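Search this site Enter keyword Go

Print this page | E-mail this page

Renting a Table at Gadau: Frequently Asked Questions

Last updated May 4, 2021

Who can rent a table?

Anyone over 19. You do not need to be a working artist or have sold anything. Most of our renters sew, draw, bind books, carve small things or do paper crafts. If your hobby is not on that list, write to us before you apply.

How much does it cost?

A table is $40 a month. That covers the table, one chair, one shelf, heat, light and use of the sink. The first month is paid when you pick up your key. After that, rent is due on the first of the month. There is no deposit for the table, but there is a $7 charge for a lost key.

Can I rent for less than a month?

No. We tried day rates and they took up too much desk time. If you want to see how the room works before you pay, ask for a visit. You can stay for a couple of hours and bring something to work on.

What are the hours?

Renters with a key can come in from early morning until the front gate is locked at night. The office keeps shorter hours, which are posted on the door and change in December. If you need a form signed or a package handed over, check the office hours first.

Is the table mine, or do I share it?

It is yours for the month. Other renters should not use it or move your things. We do ask that you keep your work within your own table and shelf. Boxes left on the floor make it hard to mop, and they block the path to the back door.

What may I put on the table?

Anything that does not burn, stain or scratch it. The tops are pale and show marks. Use a cutting mat for blades and a tray under paint, dye or ink. Small pots and cups for tools can stay out overnight.
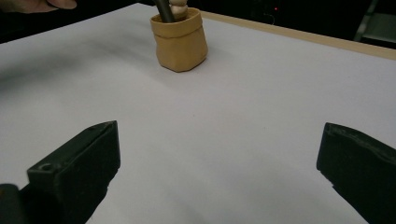 Yaa Dankwa wrote to ask if a sewing machine could stay out overnight too, and the answer is yes, as long as it is unplugged. Cover it if you can. We are not able to insure renters' equipment, so check what your own home policy covers.

Can I use heat tools?

An iron or a glue gun is fine with a heat pad under it. Torches, kilns, hot plates and candles are not allowed anywhere in the building. The wiring on the window side is old, and running two irons on the same circuit will trip it. The breaker box is in the hall, to the left of the restroom. If a breaker trips twice, leave it off and tell the office.

What about smells and dust?

Spray paint, spray glue and varnish must be used outside, in the covered yard. Hand sanding is allowed at the yard bench. Power sanding is not allowed. We had complaints from the upstairs tenants last winter and agreed to this rule with the landlord.

Can I bring children or guests?

One guest at a time, please. Children are welcome if they stay with you. Guests cannot use a renter's key to come in alone.

Can I teach a class at my table?

You can teach one person. For a group, book the long table by the entrance. It seats 4 students plus the teacher, and there is no extra charge for renters. The booking sheet is on a clipboard by the sink. Write your name clearly, as we cross out entries we cannot read. If you charge your students, the money is between you and them.

Should I cover my table?

It is up to you. Some people put down a sheet of paper or an old cloth and change it when it gets dirty. Do not tape anything to the top with duct tape. The glue is hard to get off and we will ask you to do it. Painter's tape is fine.

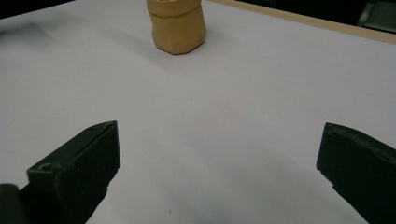 Thiện Đào says freezer paper with the shiny side down lasts longer than newsprint and does not leave ink on the work. The office does not supply paper, but the scrap bin under the stairs often has clean offcuts that anyone can take.

How do I store larger work?

The rack along the back wall holds flat work such as boards, quilts in bags and framed pieces. Label everything with your name and the month. Items with no label are moved to the hall, and after a month in the hall they go to the thrift store.

Can I have packages sent to the room?

Yes, if they are small enough to carry with one hand. Put "Gadau" and your own name on the address. We do not sign for anything that has to be kept cold.

How do I end my rental?

Tell the office before the first of the month. Clear the table and shelf, wipe both down and hand in your key. If you think you may come back, ask to be put on the return list. People on that list are offered a table before new applicants.

Is there a waiting list now?

Yes, a short one. Window tables take the longest.

Print this page | E-mail this page

Comments

Zuweira Kpodo: Is the scrap bin open to people on the waiting list? I only need cardboard for book covers.

Hortensia Leiva: Zuweira, I took some before I had a table and the office was fine with it. Ring the bell at the side door.

Ewurabena Yakubu: Please add something about parking. The lot behind the building belongs to the dentist and they do tow. I use the street by the bus stop.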